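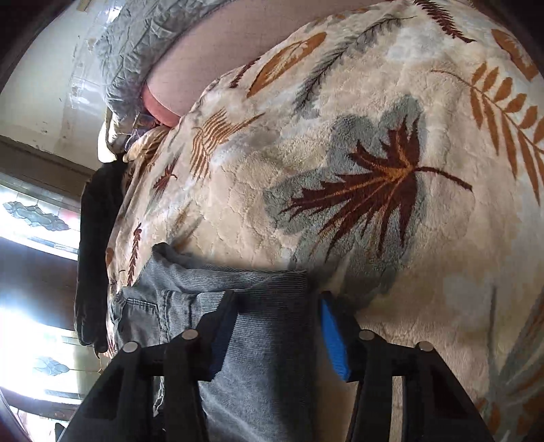 September 10, 2023

Moved everything off Werlow today. They put out an update overnight and the app now wants my location all the time, even for the shared grocery list. I looked through the settings twice and there's no way to say "only while using".

Komirent was the obvious replacement, as Maribeth Cabrera already has the rest of the street on it. Signing up took 11 minutes, most of it waiting for a code by text. It found 520 of my contacts, which is more people than I know. I said no to inviting them.

The neighbourhood page is fairly quiet. A lost cat, a couch for $100, someone asking what colour the new recycling bins will be. You can set how far out it looks, and I've left mine on the smallest circle.

Exporting the old photos was slow. 1204 of them, and it stopped partway and had to be started again after lunch. The ones from April came across with the wrong dates. I'll fix those by hand if I get a rainy evening.

Haven't deleted the Werlow account yet. Want to check the calendar has come over first, the dentist especially.

Phone battery at 11 per cent by supper. Charging it in the kitchen tonight.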